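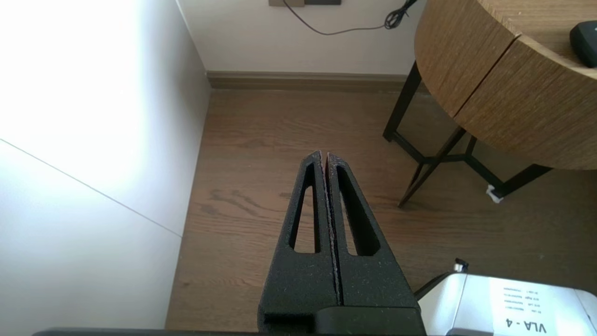 The floor, knots and all

Home | Tidying | FAQs | Contact

How do I look after a wooden floor like yours?
I sweep it most days and damp-mop it in June and January - that's it! I did try Durora floor soap once (40 minutes of buffing, never again).

Do you hide the darker knots?
No, I love them.

Where do phones and remotes go?
In something round and wooden with a raised lip, so they don't slide off. Mine came from a little shop in Sirnness and I oil it now and then.
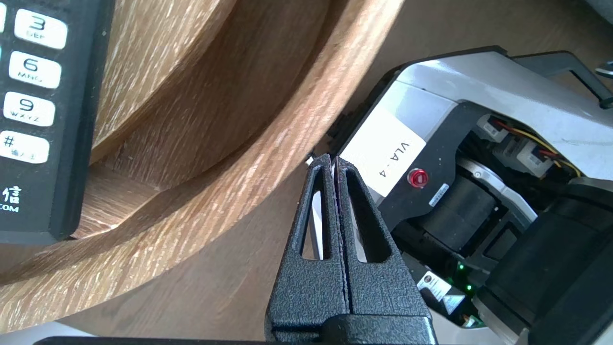
Keypad and round wooden catch-all

Can I oil it too often?
I did - it went sticky for nine days.

We use cookies. Accept | Settings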